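Glaze notebook, back room
Monday, May 9, 2022

Opened the kiln at lunch. Crawling again. Not as bad as the last load, in the way that a smaller leak is not as bad as a bigger one. Nuvik white pulled back from the rims of almost everything on the middle shelf and gathered itself into fat little islands with bare clay between them. On the bottom shelf it behaved. On the top shelf it behaved on the outsides of the bowls and crawled on the insides, which I would like to be a clue and is probably a nuisance.

For anybody reading who wasn't here in December: Nuvik is our own white, a satin with a lot of clay in it, and it was fine for years. We named it, we printed it on the price list, and then it started doing this. The recipe on the wall has not changed. The recipe in the bucket may be another matter.

What has changed, as far as I can reconstruct:

The feldspar. We finished the old sacks and went over to Tamik sometime over the winter. The sack says it's a straight substitute. Sacks say that.

The clay body. Correia sent a batch that throws a little softer and dries a little slower. I like it. I don't want it to be the clay.

The bucket. It has been topped up with water by everyone who ever thought it looked thick, and I include myself. There is a line on the inside of the bucket in marker that used to mean something.

The bisque. New thermocouple in the Lodier, and the first few bisque loads after that came out paler and thirstier than before. Thirsty bisque grabs glaze thick, thick glaze cracks as it dries, cracked glaze crawls. That is the textbook route and I have a soft spot for it, mostly on account of it not being the clay.

Plan, such as it was: mix small batches from scratch, 300 grams dry each, and stop arguing with the bucket. Nine tiles. Same clay for all of them, same bisque shelf, dipped for the same slow count by the same person. One set with the Tamik spar, one with the last scrapings of the old sack, which I found behind the wedging table with the top rolled down and a chisel in it. One set with part of the kaolin swapped out for calcined, to cut down the shrinkage.

Weighing notes. The small scale drifts if the fan is on. I knew this. It's written on the scale in tape. I weighed the first batch with the fan on, threw it out, and weighed it again. The tape is now underlined.

Sieved everything twice. The calcined batch went through like milk. The old-spar batch left a spoonful of grit in the mesh that I'm guessing was chisel-related. The Tamik batch was perfectly clean and sat there looking innocent.
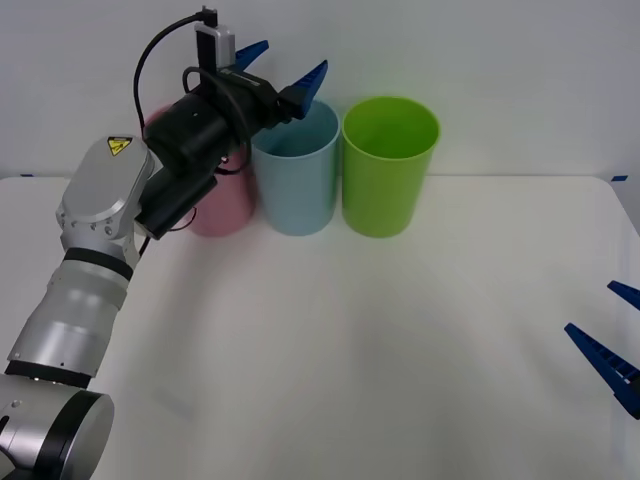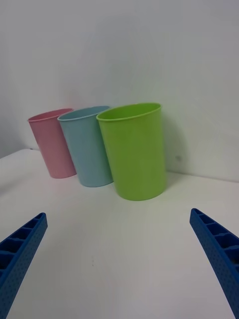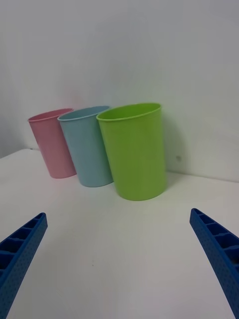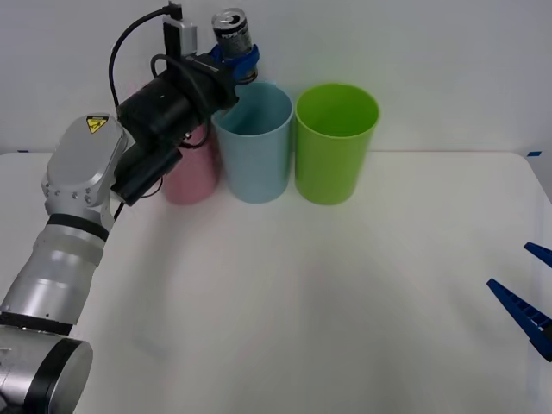
Drying. Left the tiles on the rack until late afternoon and went over them with the hand lens. Straight Nuvik with the Tamik spar: hairline cracks at the edges, more where the dip overlapped. Straight Nuvik with the old spar: also hairline cracks at the edges. I looked for a while, wanting there to be fewer. There might be fewer. I wouldn't swear to it and I've drawn both in the margin so someone less hopeful can compare.

Calcined version: no cracks on any tile that I can find, though it powders if you so much as breathe in its direction. One came off the rack with my thumbprint in it. Handling will be a problem for anything with a foot. A bit of gum in the water would fix the powdering, and would also give the bucket that smell again by July, so let's talk before anybody does it.

So on the evidence of raw cracks alone, the spar is off the hook, or at least let out with an ankle monitor. It's shrinkage in the glaze coat, and the coat is going on too thick, and the question is why it only started in the winter. I come back to the bisque.

Looked at the Lodier log for the last several bisques, which involved finding the cable, then finding the other cable. The controller thinks it is reaching the same top temperature as always. The witness cones in the bottom disagree, when somebody remembered to put them in. From the ones I could dig out of the coffee can, we have been under-firing the bisque since the thermocouple went in. Nobody labels the cones before dropping them in the can, so the can is more of a mood than a record. Starting today they get a pencil mark. I've left a pencil tied to the can. Please don't take the pencil.

Also in the log: there's a hold at 555 degrees on the way up, for two hours, that I don't remember anyone adding. It's harmless. It might even be considerate, if it was put there to ease the thick pieces through before quartz does its thing. But it isn't in the printed schedule, and it adds to every bill. If it was you, write down why. If it was me, I apologize to myself and would also like to know why.

Water test, for something to do while the tiles dried. Cut a corner off a spare tile from the new bisque, weighed it, soaked it, weighed it wet. Did the same with a tile from the old days that's been propping the window. New one drinks noticeably more. The window one has had a hard life and some paint on it, so I'm calling this suggestive and no better than that. The window now closes by itself.

On the bucket. Took a float reading with the weighted straw. It floated much higher than the mark, which means the main Nuvik bucket is a good bit heavier than it should be. So for all my talk about people adding water, the trouble is that at some point someone poured off the top and never put it back, or left the lid off over the holidays. I had a whole speech ready about watering it down. Crossed it out. Thinned the bucket to the mark in small pours, stirring with the drill, and put a fresh line on the inside with a date next to it. The lid goes on at night. All the way on, with the click.

Things I'm not going to chase this week, however tempting:

Whether sponging the bisque before dipping makes any difference. It does, everyone knows it does, we used to do it, and we stopped when the sink was out. The sink has been back for ages.

Hand lotion. There is a theory going around that the bare patches on the mug handles are lotion. Some are fingerprint-shaped, so fine. The insides of the bowls are not being moisturized by anyone.

The pinholes in the black. Separate misery, separate page.

Next firing: the nine tiles on the middle shelf where the crawling was worst, plus a few bowls from the new bisque dipped in the corrected bucket, half of them sponged first. Marked with iron wash on the foot, S for sponged and a plain stroke for not. Cones top, middle and bottom, with pencil marks. Slow start, no peeking, and I mean the upper spyhole too.

Next bisque: up one cone from what the controller claims, and trust the cones over the display. If the pieces come out too tight to take glaze, we'll have found the far side of the problem and can walk back from there.

Order list. Calcined kaolin, the small bag until we know. Sieve mesh, as the current one has a repair in it that is mostly glue. A second lid. I'd hold off on more spar. I'd also hold off on writing to Correia, since the draft I wrote last week was rather firm about their clay and I'm glad it's still a draft.

The Nuvik dinner order is due to be glazed before the end of the month. They've been told white. I haven't told them how continuous.

Kiln loaded, lid down, not started. Waiting on the cheap rate. Old-spar sack is labeled KEEP and is back behind the wedging table. Chisel is on the hook.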